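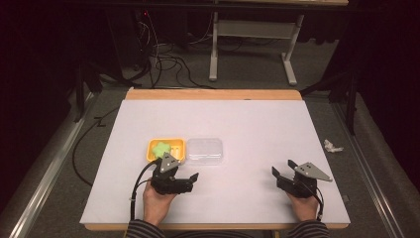
Two hand-held grippers, a yellow tray and a clear container on a white board.

Skiltgate Jazz Cellar is a music club and supper room in the basement of a former grain warehouse. It presents small jazz groups, singers and, on some evenings, folk music from the region. The room has 287 seats, of which the greater part are at tables. It was founded by the pianist Leszek Borkowska and the restaurant owner Rania Fawzy, who had met while playing and cooking at the same summer festival.

History

The warehouse stood without use for many years before the founders rented the lower floor. The first concerts were given on a platform made from old doors, with a borrowed upright piano. Food was limited to soup and bread, and the audience paid what they wished at the exit. This system was abandoned after the second season, when a fixed cover charge was introduced. The whole of the charge went to the musicians, and the club lived from the kitchen and the bar.

The club closed for one season after water came in through the north wall. A benefit concert in June collected 4,000 for the repair of the floor, and a further 2,000 was given by the Najjar bakery, which has supplied the kitchen from the beginning. The room opened again on Apr 26, 2018 with a concert by the Czesław Adamczyk Quartet. The upright piano was not saved — only its music stand remains, and it hangs behind the bar.
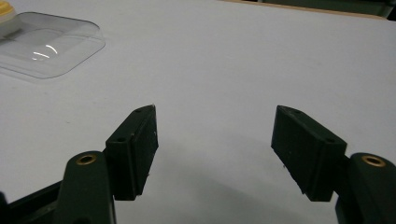 Programming

Concerts are held four evenings in the week during the season. The early set is intended for guests who are having dinner, and talking is permitted at the tables. In the late set the kitchen is closed and the audience is asked to keep silent. Drummer Igor Cieślak has led the house trio since the reopening, and singer Esther Athumani appears with it regularly.

Once each month there is an open session, for which players write their names on a list at the door. The session is free of charge for those who perform. Students from the local music school often take part in it, and several of them were later engaged for the early set.

Recordings

The house trio recorded the live album Flollamus in the club over two evenings. It was published by the small label Stuvix in a limited edition on vinyl. Reviewers praised the ballads, but some of them found the sound of the bass too heavy — a known problem of the room, whose ceiling is low and vaulted. Curtains were later hung along the back wall.

See also
Supper club
Jam session
House band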